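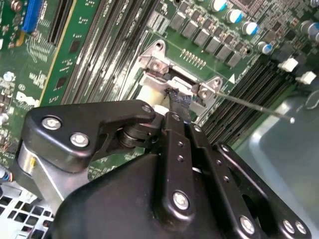

Fig. 2. Motherboard in an open desktop case.

4. Moving In: Before You Connect Anything

Congratulations on your Borbély Pridell desktop kit. If you skipped sections 1 through 3, you are in good company, and you will be back.

4.1 Choosing a spot

1. Pick a desk that does not wobble. If it wobbles, fold up the warranty card of some other product and put it under the short leg.
2. Leave a hand's width of space behind the case. The fan needs to breathe, and you will eventually need to get your arm back there while swearing.
3. Keep the case off thick carpet. Carpet is where screws go to retire.

NOTE: A sunny windowsill is a fine place for a fern.

4.2 Closing the case

1. Shut down and unplug the power cord at the wall. Switching off the monitor does not count, however dark the room gets.
2. Touch bare metal on the case before you touch anything inside it.
3. Look over the cables. Any cable that is frayed, pinched or chewed gets replaced. Tape is for parcels.
4. Slide the side panel on from the rear until it clicks. If it doesn't click, slide it off and move whichever cable is in the way. It is always the one you just tidied.
5. Tighten the 2 thumbscrews by hand. They are called thumbscrews for a reason, and the reason is not your cordless drill.

CAUTION: Do not run the computer with the side panel off "just to see." Sleeves, hair and cats all find the fan sooner or later.

4.3 First power-up

1. Plug the monitor into the case, then plug both into the wall.
2. Press the power button once. Pressing it again because nothing has happened yet turns it off, and you will be here all evening.
3. Wait. The first start takes longer than later ones. Up to 50 seconds of black screen is normal.
4. When the welcome screen appears, choose your language. The list has 200 entries and the search box is at the bottom.

If the screen stays black, check that the monitor is set to the right input. Our Wedusdale support desk would like you to check again before calling.

4.4 Dust

Open the case every October and blow out the dust with short bursts of canned air, holding the can upright. Vacuum cleaners are not suitable. See section 9 for what they are suitable for.

Last updated: October
Comments (50) | Shares (2)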